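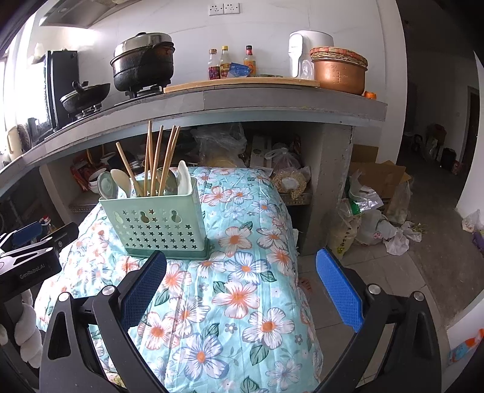
Colum busca personas para su taller de estampación textil, que empieza una nueva línea de telas para mesa y cocina. Abrimos dos puestos en el taller y, aparte, una convocatoria para quienes quieran participar en las pruebas de uso en casa. Trabajamos con dibujo propio, casi siempre floral, y vendemos por metros y en piezas cosidas. Nos interesa el tipo de mantel de diario que se ve en la foto, con flores blancas grandes y centros naranjas sobre turquesa claro, porque es el que más nos piden los clientes y el que peor llevamos en catálogo.

Puesto 1: estampador o estampadora
Preparación de pantallas, mezcla de tintas y estampación manual en mesa larga. Se pide experiencia previa en serigrafía, textil o en papel. La jornada es completa, de 30 horas en verano y completa ordinaria el resto del año. El contrato es indefinido tras el periodo de prueba.

Puesto 2: costura y acabados
Corte, dobladillo, planchado y revisión de piezas. Manejo de máquina plana y remalladora. Media jornada, de mañana. Se puede hacer parte del trabajo en casa si se dispone de máquina propia, aunque la revisión final se hace siempre en el taller.

Participantes para las pruebas de uso
Buscamos hogares que usen un mantel nuestro a diario hasta junio. Cada hogar recibe la tela sin coste y se compromete a lavarla en casa con su detergente habitual, anotar los lavados en una ficha y devolverla al final para medir el encogido y la pérdida de color. No hace falta tratarla con cuidado – las manchas de aceite, café o tomate también nos sirven. La compensación es de 200 euros, que se pagan al devolver la pieza y la ficha completa. Tienen preferencia las casas donde se come en la mesa de la cocina y las familias con niños.

Cómo presentarse
Para los puestos, currículum y unas líneas sobre trabajos anteriores, a la atención de Cornel Furtună, encargado del taller. Se agradecen muestras, que se devuelven. Para las pruebas, basta con indicar las medidas de la mesa, cuántas personas viven en casa y si se usa secadora. De esta parte se ocupa Vidar Hellström.

El plazo para las dos cosas se abre el 5 de septiembre de 2023 y se cierra cuando estén cubiertas las plazas. Contestamos a todas las solicitudes, también a las que no salen adelante.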